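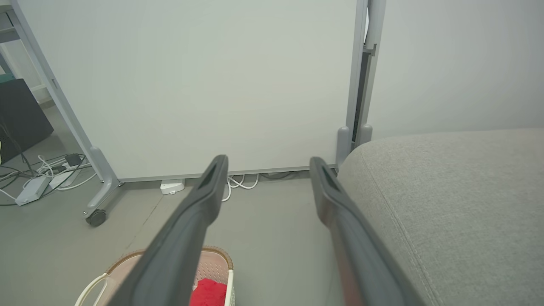

A mobile whiteboard is a writing board mounted on a freestanding frame with wheels, so that it can be moved between rooms or turned to face a different part of the same room. The panel is normally held in a metal frame on upright posts, and each post ends in a foot fitted with casters. The casters are often small compared with the board, as with the black wheel under the gray stand leg here, and the lower rail of a large panel may sit just above the floor. Boards of this kind are used in classrooms, offices and shared lounges, where they are commonly parked near a wall or behind a sofa.

Construction
The writing surface is melamine, painted steel or enameled steel. Melamine is the cheapest and stains soonest. Enameled steel lasts longest and holds magnets, but adds weight. Some models have a panel that pivots on a horizontal axis and can be written on from both sides. Locking casters are usual on at least two corners.

Use and care
Dry-erase ink is wiped off with a felt eraser or cloth. Marks left for several weeks may need a cleaning fluid. Large boards are best pushed by the upright posts – pushing on the panel can loosen the pivot bolts. Thresholds and thick carpet are the usual causes of tipping.

See also
Blackboard
Flip chart
Room divider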